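Neema Muriithi : « Un coup de coin, ça se travaille en septembre »

Le 9 septembre 2022

La saison de hockey sur gazon reprend dans deux semaines et Gruvholm retrouve la première division après un an d'absence. Neema Muriithi, gardienne et capitaine, a répété les petits corners tout l'été avec sa défense. Elle nous a reçus après l'entraînement, les protections encore aux jambes.

La montée s'est jouée au dernier match, sur le terrain de Swai. Gruvholm menait d'un but à la pause, a été rejoint, puis a tenu le nul qui lui suffisait. « On a très mal joué les deux derniers quarts-temps, dit-elle. On reculait, on dégageait n'importe où. Je leur criais de garder la balle et je dégageais moi-même n'importe comment. Si Swai marque dans les dernières minutes, on est encore en deuxième division et personne ne vient m'interroger. »

Le club a perdu deux titulaires pendant l'intersaison, l'arrière gauche et la meilleure tireuse de petits corners. La première a arrêté pour ses études, la seconde a signé à Zosico. Neema Muriithi ne lui en veut pas. « Elle a vingt-trois ans, on lui propose l'Europe, elle y va. J'aurais fait pareil. Par contre, on va la retrouver dès la troisième journée, et elle connaît toutes nos sorties. Il a fallu en changer. »

Les nouvelles sorties ont occupé une bonne partie de la préparation. L'an dernier, la première défenseuse partait droit sur la tireuse et la deuxième couvrait à sa droite. Désormais, le départ se décide au dernier moment, sur un mot de la gardienne. « On en a fait 100 en une semaine, à la fin tout le monde avait des bleus aux genoux. Le jour où on a affronté Droneo en amical, on a défendu 7 petits corners et on en a encaissé un seul. Celui-là est pour moi, je suis partie du mauvais côté. »

Ce match amical, perdu 2-1, a laissé d'autres enseignements. Gruvholm s'est procuré peu d'occasions et a souvent perdu la balle à l'entrée du cercle. La capitaine parle d'un manque de patience. « En deuxième division, on passait en force. Droneo attendait qu'on s'enferme dans le coin et récupérait la balle sans courir. Il faut accepter de repasser par derrière, même si ça énerve la tribune. »

À 31 ans, elle entame sa douzième saison au club. Elle a commencé comme milieu de terrain et n'a mis le casque qu'à dix-sept ans, un jour où la gardienne des juniores était malade. Elle travaille à mi-temps dans un cabinet comptable et s'entraîne quatre soirs par semaine. Le trajet lui prend environ 40 minutes dans chaque sens. « Je le fais en bus, je dors à l'aller. Au retour, je repense aux buts. »
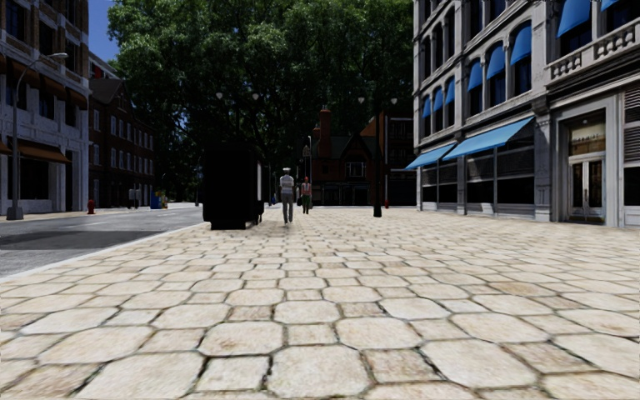

Idrisa Urio estime pour sa part que le maintien se décidera avant la trêve, sur les cinq premiers matches, et que l'équipe devra prendre des points à l'extérieur dès le début. Il ajoute que la défense l'inquiète moins que la finition, et qu'il aurait aimé une attaquante de plus.

La capitaine est d'accord sur le calendrier, moins sur l'attaque. « On a deux filles de dix-huit ans devant qui vont vite et qui n'ont peur de rien. Elles vont rater des choses, c'est sûr. Si on leur met quelqu'un devant, elles passent l'année sur le banc et on n'aura rien gagné non plus. »

L'objectif fixé par le club est la huitième place. Neema Muriithi préfère parler du premier match, à domicile, contre une équipe que Gruvholm n'a plus battue depuis trois ans. Elle attend beaucoup du pressing haut, essayé à l'entraînement et jamais encore en match officiel.

Quant à son contrat, il court jusqu'à la fin de la saison et elle n'a rien décidé pour la suite. « On en reparlera au printemps. Pour l'instant, j'ai des gants à faire recoudre avant le prochain entraînement. »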